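4.2 Trousers and the problem of the bed as a folding surface

Of all the garment types in the household record, trousers took up the most discussion in the interviews and gave the least uniform results. Shirts were folded in much the same way by nearly everyone. Towels were folded in two or three ways that people could name. Trousers were folded in many ways, and the differences began before the first fold was made, at the point where the garment was put down and flattened.

The coding covered 3,974 folding episodes across all garment types. An episode starts when a clean item is put down on a surface and ends when it is placed on a pile, on a hanger or in a drawer. Items that were put away without being laid down at all (mostly socks and underwear) were coded separately and are dealt with in Section 4.4. Of the 3,974 episodes, 2,690 took place on a bed. The remainder were spread over tables, sofas, ironing boards and, in a small number of homes, the floor.

This share was higher than we expected from the earlier questionnaire, in which most people said that they fold at a table. Ülle Lukoševičius, who carried out the home interviews, asked about the difference directly. The usual answer was that the table is where folding ought to be done and the bed is where it gets done. One person in the Forsberg group said she had never thought of the bed as a place for folding, though all of her coded episodes took place there. We therefore treat the questionnaire answers on location as a record of preference and use the coded episodes for everything that follows.

The bed has clear advantages. It is large enough to take a full-length pair of trousers with room left over for a pile, it is close to the wardrobe, and it is usually free during the day. Its disadvantages have to do with the surface. A mattress gives under the hand, so that pressing out a crease is less effective than it is on a table. The sheet also moves. When a heavy garment is pulled or turned, the sheet under it bunches, and the person then has to choose between smoothing the sheet and working on top of it. In most coded episodes the sheet was left as it was.

Figure 6 gives a typical starting layout. Three features of it recur throughout the material. The first is the direction of the garment, with the waist to the left and the legs running out to the right. The second is the slant of the waistband, which does not sit square to the legs. The third is the state of the sheet, which is smoother in the foreground and heavily puckered beyond the waist end.
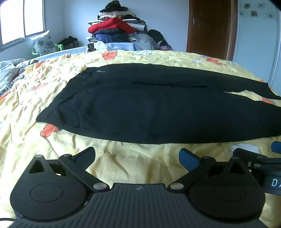
Figure 6. Black trousers laid out sideways on a bed before the first fold. Waist at left, legs to the right. Note the long fold along the middle of the garment and the narrow gap between the legs.

The sideways layout was the most common one for trousers on a bed, with 1,690 episodes. The alternative, with the waist farthest from the person and the legs toward them, was more common on tables. We think this is mostly a matter of reach. Standing at the side of a wide bed, a person can get to both the waist and the knees of a pair of trousers laid sideways without leaning far over the mattress. With the garment turned the other way, the waist is hard to reach and the person has to put a knee on the bed or walk to the other side. Several people told us they dislike leaning on a freshly made bed.

The slanting waistband deserves more attention than it has had in earlier work. Written folding instructions nearly always start from a garment whose waist is straight and whose two legs lie exactly on top of each other. Few of the coded trousers began this way. In Figure 6 the waist edge runs from near the middle of the bed down to a pointed corner at the lower left, and the legs lie side by side with a wedge of sheet between them. The nearer leg is also the wider of the two as laid. A person who folds straight from this position will get a bundle with one thick corner. A person who wants a flat result must first bring one leg over the other and pull the waist square, and this step was coded as "squaring."

Squaring was done in some homes for every pair and in others for none. It did not follow age or household size in any way we could find. It did follow the place where the trousers were to be kept. Where trousers went on a hanger, people tended to match the legs with some care, by the seams or the hems, and paid little attention to the waist. Where they went in a drawer or on a shelf, the waist was often squared and the hems were left uneven. Where they went on a chair for the next morning, squaring was rare.

Color plays a part too. Dark cloth hides its own seams. On black trousers the useful landmarks are few: the closure, the curve of the pocket opening, and the long fold where the legs meet. People handling dark trousers spent longer finding these with their fingers, and were more likely to pick the garment up and shake it out a second time. A light sheet helps in one respect, in that the outline of a dark garment stands out well against it and a gap between the legs is easy to notice. A strong print did not seem to slow anyone down, although two people in the Trekik group said they preferred a plain cover for sorting small dark items.

Small metal parts were mentioned more often than we had planned for. The interview guide had no question on them. People brought up zippers mainly in connection with snagging, and some closed every zipper before laying the trousers down. Others left them as they came from the dryer. We did not code zipper position in the first pass, and it was added by Gediminas Kuusk in March during the second pass, after which the trousers episodes were checked again in full.

One limit of this part of the data should be stated. Bed heights were not measured. A low bed makes a person bend from the hips and probably leads to shorter, faster folding, but we can only report this as an impression from the interviews. The Prindo homes had mostly high beds with storage drawers underneath, and squaring was more frequent there. We cannot separate the effect of the height from the effect of the drawers, as the trousers in those homes were also being folded to fit the drawers.

The steps that follow the starting layout, from the first lengthwise fold to the finished bundle, are taken up in Section 4.3, where trousers are compared with long-sleeved shirts.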